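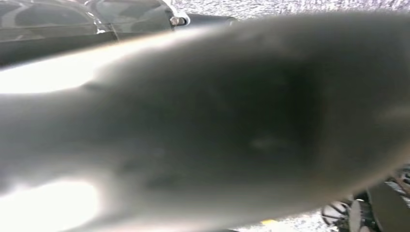 Moteado en gris claro y blanco, al fondo a la derecha. Bendura.

La cocina compartida de Wokham reabre en agosto con encimeras nuevas y el doble de sitio para amasar

Wokham vuelve a tener cocina compartida, ¡y qué cocina! Bendura, el local de la calle del mercado donde medio barrio ha aprendido a hacer pan, conservas y empanadas, abre de nuevo sus puertas en agosto tras siete meses de obras. El cambio más comentado entre quienes ya han podido pasar a verla es el de las superficies de trabajo: las viejas encimeras oscuras, llenas de marcas de cuchillo, han dejado paso a un moteado en gris claro y blanco que llena de luz toda la sala.

El encargo lo ha llevado Zuvar, un pequeño taller de la misma localidad que hasta ahora había trabajado sobre todo en viviendas. Catherine Cowie, su responsable, cuenta que probaron varias muestras a distintas horas del día antes de decidirse. «Queríamos algo alegre que no cansara la vista cuando pasas una mañana entera delante», explica. «Pusimos harina encima, pusimos remolacha, pusimos café, y la que ganó fue la que mejor cara tenía al final de la prueba».

Las encimeras recorren ahora dos de las paredes y se completan con una mesa central en la que pueden trabajar varios grupos a la vez. Donde antes había que esperar turno para estirar una masa, caben cuatro equipos con sus cuencos, sus rodillos y sus bandejas (y todavía queda un rincón para dejar el móvil con la receta lejos del agua). También se han bajado unos centímetros los tramos junto a la ventana, una petición que venía de lejos y que van a agradecer tanto los niños como quienes prefieren cocinar sentados.

Kirsty Shearer, coordinadora de Bendura, no esconde la ilusión. La primera mañana con la obra terminada llegó a las siete, encendió las luces y se puso a hacer bollos sin esperar a nadie. «Tenía que estrenarla, no podía más», dice entre risas. A media mañana el olor había llegado a la acera de enfrente y ya había gente asomada a la puerta preguntando por las fechas de los cursos.

El programa de reapertura arranca con una jornada de pan y mermeladas para 60 personas, repartidas en turnos. Khalil Awad se encargará de los panes planos, con una masa que se puede preparar y hornear en la misma sesión, y Struan MacKinnon llevará la parte de las conservas, que este verano vendrá cargada de ciruelas y grosellas. Los participantes podrán llevarse a casa lo que preparen, así que conviene traer un par de tarros limpios y una bolsa de tela.

Después seguirán los talleres de siempre, con alguna novedad estupenda. Tai, el comedor que lleva años sirviendo sopas a dos calles de allí, se suma con un ciclo dedicado a los caldos y a todo lo que se puede hacer con las verduras que se quedan olvidadas al fondo de la nevera. Habrá además tardes de cocina libre, sin profesor ni programa: se reserva un tramo de encimera, se traen los ingredientes y se cocina. Los utensilios básicos los pone la casa, y el único compromiso es dejar el puesto recogido para quien viene detrás.

Sobre el cuidado de las superficies nuevas, Zuvar ha dejado unas indicaciones muy sencillas: paño húmedo y jabón suave a diario, salvamanteles bajo las ollas recién sacadas del fuego y tabla siempre que haya un cuchillo de por medio. Shearer ya ha comprado tablas para todos los puestos.

Las antiguas encimeras tampoco se van muy lejos. Lewis Urquhart, vecino y aficionado a la carpintería, ha pedido quedarse con los tramos en mejor estado para montar bancos de trabajo en su garaje, y uno de ellos volverá al patio de Bendura como mesa para trasplantar las aromáticas. La menta, el tomillo y la salvia ya esperan en sus macetas.

Las inscripciones para la jornada de reapertura se recogen en el propio local, por las mañanas. Para las tardes de cocina libre basta con apuntarse en la hoja que cuelga junto a la entrada.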